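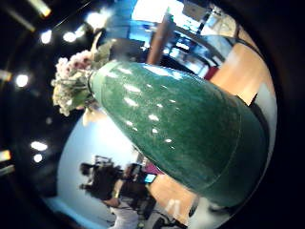

Glossy objects are wrecking my demos, need opinions
Posted by plaltach_dan

So I'm at 500 demos of tabletop pick and place with the hand-held gripper, and my success rate on anything shiny is awful. Do I keep collecting the same stuff or start over with more variety? I've got 14 objects in rotation and four spots in the room.

florari_k
More variety, for sure. If every clip starts from the same pose the policy just learns the pose. Tilt the thing, start high, start low, go at the table from the wrong side!

nazari22
Disagree a bit. I'd fix the lighting first. Ceiling lights put little white dots all over a glazed surface and they slide around as you move.

florari_k
But the lights are going to be there when it runs, so why hide them? Leave them on.

plaltach_dan
OK, I'm leaving them on – my boss would kill me if I taped over the windows anyway. Thin stuff on the light wood table is my other headache.
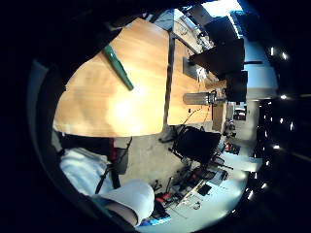

Green one on the tabletop, wrist view

nazari22
That glare on the wood would bug me. Can you throw a mat down?

Amirhossein Vahidi
Please don't, or at least not for all of it. We used one mat for the whole Sivmont set back in October and the policy fell apart on bare wood. I had to redo 40 clips per object. Mix it, half and half.

nazari22
Fair, half and half I can live with. I still say sort out the lights.

plaltach_dan
Going with the mix. Does anyone trim the idle bit at the start of each clip?

florari_k
Always. Mine drop the first 4 seconds.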